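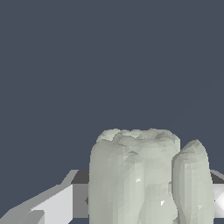
One respondent at Cotinow wrote that the monthly fee had been plain to her from the first visit, and that what she had missed was who got to decide when it went up.

Search this site Enter keywords
May 28, 2023
By the Kelta Retirement Housing Group
50 shares 2 comments

4. Monthly fees and how residents understood them

Figure 2. Computer-rendered model in the shape of a molar, with a cusped upper surface.

Fee questions took up the longest part of the survey and drew the longest written answers. The form was mailed to 3,101 households in age-restricted communities, and 1,016 returned it with the fee section filled in. Households that left the fee section blank are not used here, though their answers on moving distance and family visits are kept in Section 3. Only communities with at least 50 occupied homes were included. Smaller ones often have no written fee schedule, and we could not compare their charges with the rest.

4.1 What the fee covers

In all of the communities the basic fee paid for mowing, snow removal and upkeep of the clubhouse. Past that point the contracts differed a good deal. At Rokotari the fee included outside painting and roof repair. At De Smet it covered roofs but left paint, gutters and front steps to the owner. Cotinow had the lowest fee and the shortest list, and billed separately for trash pickup and for the van that runs to the shopping center and the medical offices.

Residents were asked to mark, from a printed list, the services they believed were paid for by the fee. We then checked the marks against the contract for that community. Mowing and snow removal were nearly always marked correctly. Roofs and outside walls were not. The most common error was to mark a repair as covered when the contract covered it only after storm damage. The second was to leave off a service that was covered, usually one the household had never needed. Several De Smet owners reported hiring a roofer on their own for work the association would have done.

Length of residence made less difference than we expected. People who had moved in recently made more errors on small items such as light bulbs in shared hallways, but on large repairs they did as well as longtime residents, and in Cotinow they did better. The Cotinow contract was rewritten in May of an earlier year, and new buyers had been handed the new version at closing. Owners who bought before then received it by mail, and many of their answers matched the old contract.

4.2 Increases

Most of the written complaints were about increases. Two kinds came up and should be kept apart. The first is the yearly change in the basic fee. The second is the special assessment - a one-time charge, usually for paving, a pool or a clubhouse roof. Respondents often used the word "increase" for both, and where the written answer did not make clear which was meant we coded it as unclear and left it out of the comparisons.

Yearly changes caused less trouble where the budget was mailed out well before the vote. Rokotari sends a draft budget with the previous year's spending beside it. Its residents were the most likely to say they knew why the fee had changed, even when they disliked the amount. De Smet posts the budget on a board in the clubhouse, and residents who did not use the clubhouse often said they had first learned of the new fee from the bill.

Special assessments were harder on households living on a fixed income, and on people living alone in particular. A number of them had bought with no mortgage and had planned on the fee as their only housing cost besides taxes and insurance. Some said they had asked the sales office about reserves and were told the reserve fund was healthy. We had no way to check what was said in those conversations. The reserve studies we were able to read were out of date in more than one community.

4.3 Limits of the fee data

Fees were reported by residents and then compared with the published schedule. Where the two differed we used the schedule. This hides any discount given to early buyers, and De Smet is known to have offered them. Renters were asked to skip the section, but a few answered it anyway - their forms were set aside and do not appear in the totals above. Seasonal residents were kept in, and they pay the same fee all year whether or not the home is occupied. Taxes and insurance are treated separately in Section 5.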